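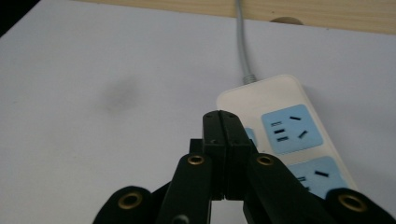 Visiting the Dramen open day with a school group, what should I plan for?

I'm taking a group to the robotics open day at Dramen and I'd like to hear from people who have been. The sign-up page says visitors can try a hand-held gripper at one of the tables, and that there is a talk and a walk through the Goh building. My students are 13 and 14. Most have never touched anything like this. On my own short visit the gripper table had a power strip on it, off-white with light blue sockets, and I couldn't work out what the task was supposed to be. Do they pick up the strip, or plug something in? Also, is two hours enough, and do we have to book the talk separately?
Posted by Irfan Lau, 12 Sep 2026

Sekar Sutanto
I went last December with a group of the same age. Two hours is tight. The walk takes 40 minutes and the line for the gripper table was longer than that by the time we got out, so do the table first.

The task changes. When we were there it was plugging in and unplugging, and the staff set it up again for each person. It is harder than it looks with two fingers. The students who did best came in slowly and lined up the fingertips with the plug before closing them. The ones who squeezed first and aimed second mostly pushed things across the table. Ask the person at the table which task is on, and ask whether the strip is live. Ours was not, but I would check every time.

The talk does need its own booking. The room holds 223 and it filled up. They told us 1,598 people came through over the whole event, compared with 1,505 the year before, so don't count on getting in at the door. The talk itself was fine - a bit long on motors for eighth graders. There is a short version for schools if you write to them ahead of time.

Bags have to go in the lockers at the Caledier entrance. Bring coins.

gindlow_parent
we just walked in and had a good time, didn't book anything. parking is bad. the cafe closes early so bring snacks

Irfan Lau
Thanks both. I've booked the school version of the talk and moved our arrival up so we can start at the gripper table. Does anyone know if the lockers still take coins?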